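Unit 2 handout: API keys and request limits

Log in to the Omisico dashboard with your course account and open Settings, then Keys. Click New Key and name it after your project. Copy the key right away. The dashboard shows it once and after that only the last characters.

Put the key in a config file outside your public folder. Do not paste it into page source. Keys expire after 90 days and each one allows 1,000 requests a day. If you get error 429, wait 15 minutes and try again.

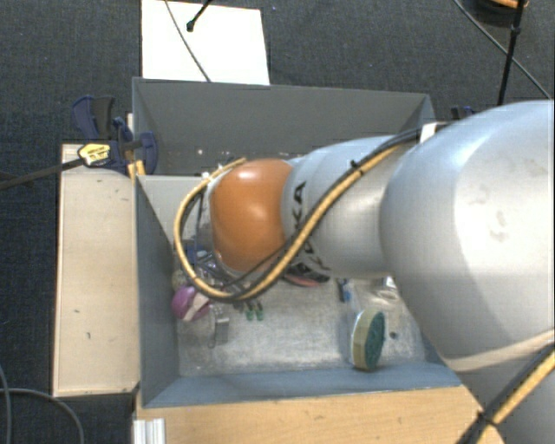

Labels matter once a project has more than one key. Use the service name first, then the purpose, such as urkwood-test or urkwood-live. Keep related items together and store each key next to its own settings.

For next class: create both keys and delete the test one.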